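What Happens in a Court?
A guide for young readers from the Gritton Public Law Library
Page last reviewed: Sep 21, 2019

Every town and country has rules that people are expected to follow. The most important of these rules are called laws. A court is the place where people go when they cannot agree about the law, or when someone is said to have broken it. This guide explains who works in a court, what they do and how a decision is reached. Words that may be new to you are explained as they appear.

Two kinds of case

A disagreement that is brought to court is called a case. There are 2 main kinds.

In a criminal case, a person is accused of doing something that the law forbids, such as stealing. The person who is accused is called the defendant. If the court decides that the defendant is guilty, it may order a punishment. This might be a fine, unpaid work in the community or, for serious crimes, time in prison.

In a civil case, one person or company says that another has treated them unfairly and asks the court to put it right. Suppose a shop called Gramano orders 50 chairs from a maker called Polák, and only 47 are delivered. Gramano has paid for all of them and would like its money back for the missing chairs. Polák says that every chair was on the lorry. If the two sides cannot settle the matter by talking, a court can decide it for them. Nobody goes to prison at the end of a case like this. The usual result is that one side has to pay the other.

Who is in the courtroom?

The judge is in charge. A judge has studied the law for many years and must treat both sides in the same way. A judge who knows one of the people in a case well must let a different judge hear it.

Lawyers speak for each side. They read all the papers beforehand, ask questions and explain to the judge why their side should win. In England, a lawyer may be a solicitor or a barrister. Solicitors often give advice and prepare the case, and barristers often do the speaking in court, although some solicitors do this too.

Witnesses are people who know something about what happened. Before they speak they must promise to tell the truth. Telling a lie on purpose after making that promise is a crime.

The clerk helps the court to run properly, and an usher calls people in when it is their turn.

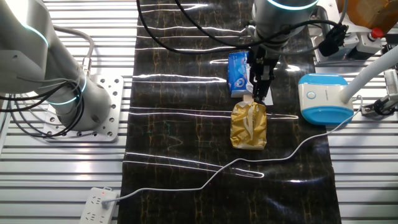

In the most serious criminal cases there is also a jury. A jury in England is made up of twelve adults who are chosen by chance from the list of people who can vote. They do not need to know anything about the law. They listen to what is said, go to a private room and decide together whether the defendant is guilty. They are not allowed to look up the case on the internet or discuss it with their families.

What is evidence?

Evidence is anything that helps the court to find out what happened. It can be something a witness says, a letter, a photograph or an object. In the case of the missing chairs, the evidence might include the order form, the delivery note and the words of the driver who unloaded the lorry.

A rumour is usually poor evidence. 'My cousin heard that the driver made a mistake' would not help the judge very much. The court would want to hear from the person who was there.

In a criminal case, the defendant does not have to prove that he or she did nothing wrong. It is for the other side, called the prosecution, to prove that the defendant is guilty. The jury must be sure before it says so.

What if the court makes a mistake?

Judges and juries try hard to be fair, but mistakes can happen. A person who believes that a decision was wrong may be able to ask a higher court to look at it again. This is called an appeal. There are time limits, and an appeal needs a proper reason – being disappointed is not enough.

Can children go to court?

Children are sometimes asked to be witnesses. The court can make this easier, for example by letting a child answer questions over a video link from another room. Judges and barristers may also take off their wigs and gowns.

Visiting the library

School groups are welcome at our reading room in Umgate, where the children's law shelf is kept. Each visit includes a short pretend trial in which pupils take the parts of judge, lawyers, witnesses and jury. Teachers who would like to bring a class in the spring term should write to us before the end of March.

Words to remember

Appeal – asking a higher court to look at a decision again
Defendant – the person accused in a criminal case
Evidence – anything that helps the court to find out what happened
Verdict – the decision of the jury

Gritton Public Law Library. Children's Guide 1058.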